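Frequently Asked Questions: The Hevatik Two-Arm Tabletop Study

Last updated 27/03/2021

Thank you so much for all the notes since we put our first results online! We honestly did not expect so many careful readers, and it has been a pleasure to sort through your questions. We've gathered the ones that come up most often and answered them as fully as we can. If yours is missing, write to us at the project address and we will try to work it in.

What is Hevatik, in a nutshell?

Hevatik is a method for teaching a pair of robot arms to do small household chores by imitation. A person works the arms by hand through a matching set of controls, the computer records how the joints move along with what the cameras see, and a learned controller then tries to produce the same kind of motion when nobody is steering. The part we care about most is how the controller uses its memory of the last little stretch of movement. Many systems of this sort look only at the current moment, and they tend to dither when two moments look alike but call for different actions. Ours keeps a short running summary of what both arms have been up to, and that summary is what the paper is really about.

Who is behind it?

The work was done at the Flernurari lab, with a good deal of help from our friends at Erkellow, who wrote the recording software and have been very patient with our requests for changes to it. The controller itself was trained at Flernurari on machines we already had.

Why did you pick such a plain task?

We get this one a lot, and it's a fair thing to wonder! Our main task uses a cup and a plate. The controller has to work out whether the cup belongs on the plate or off it in this particular trial, choose an arm, reach in, and let go at the right place. Everything else is kept as bare as we can manage, so that when a trial fails we have some hope of understanding the failure. In our early days we worked with a crowded table, and we spent weeks arguing over whether the controller had been confused by the cup or by something sitting next to it.

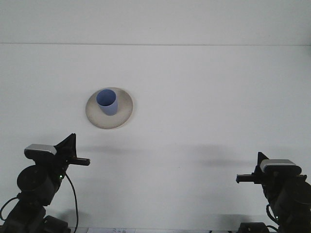
Couldn't a controller with no memory at all do just as well on a table that simple? Keane wrote to us with that objection soon after the first results went up, and added that a fancy method ought to be tested against a humble one before anyone gets excited. We agree completely, and we should have put the comparison on the main page from the start. We trained a memory-free version on the very same recordings and gave it the same trials. It did nearly as well at reaching for the cup. Where it fell behind was in the moments right after a release, when it would quite often go back for a cup it had just put down. The version with the running summary did this far less, and that difference is the main result of the study.

How many demonstrations did you collect?

We recorded 2,000 in all, and then set aside 300 of those for checking the controller during training. The rest went into the training itself. We kept the clumsy recordings in, too, provided the cup ended up where it was supposed to go. We did try a cleaned-up set with only the smoothest ones, and the controller trained on it was prettier to watch but noticeably worse at recovering from a poor approach.

How long does one demonstration last?

Most of them take about 10 seconds once the person at the controls has had some practice. The first afternoon or so is slower for everybody. We let people take as many warm-up tries as they liked and didn't record those — in hindsight we wish we had, as several of you have asked to see them.

Why two arms, when one could surely move a cup?

It could, and on many trials one arm does all of the work while the other waits. What we wanted to study was the choosing. When the cup sits well over to one side, the choice is easy, and our controller settles on an arm right away. Near the middle of the table it gets much more interesting, and this is where people differ from each other as well. In the setup just below this paragraph's neighbors you will find the kind of layout we mean when we speak of a "middle" trial in the paper.

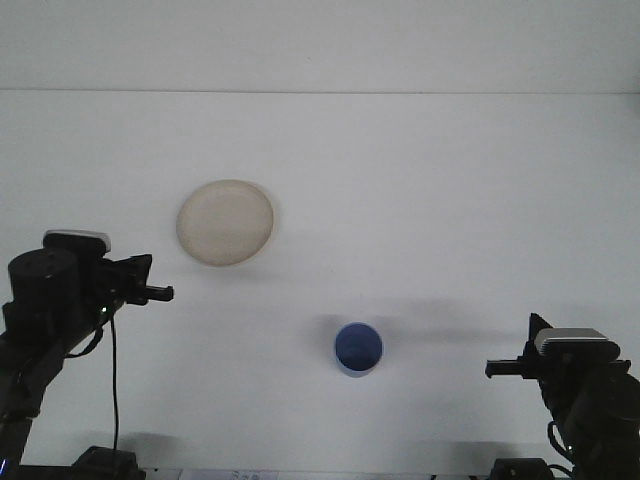
Choosing an arm turned out to be harder to learn than any of the reaching, and we put a lot of late evenings into it. Our first controllers would start both arms at once and then stall, each one seeming to wait on the other. The trouble was worst in layouts where the cup is off the plate and only slightly right of center, with both grippers open and either arm a sensible candidate. The running summary helps because a small early lean toward one arm gets remembered and built upon, so the other arm can stay back. It doesn't cure the problem entirely, and we still see a stall now and then.

How did you decide whether a trial succeeded?

We used a simple rule: the cup had to be upright, released, and in the right place relative to the plate when time ran out. Centering didn't matter. A cup resting toward one side of the plate counts just the same as one in the exact middle. Each version of the controller was given 40 trials, with the starting layouts drawn up beforehand and shared between versions so that no version got an easier run of them.

Does it work with other cups and plates?

To a degree. Cups of a similar shape are mostly fine. Very shallow bowls are not, and clear glasses give us all kinds of grief. We would rather not promise anything here until we have done the testing properly, and we've set part of the coming season aside for that.

Will you share the recordings and the code?

Yes, and thank you for asking so kindly! The recordings need a bit of tidying, mainly to do with how the files are named, and Erkellow is checking that the software can be installed without our particular machines. The controller code will be released alongside them — we don't want to send out one half without the other.

May I use your results in a class?

Please do. A short line crediting the Hevatik study at Flernurari is plenty. If your students find a mistake, we'd be very glad to hear about it, and we will add the correction to this page.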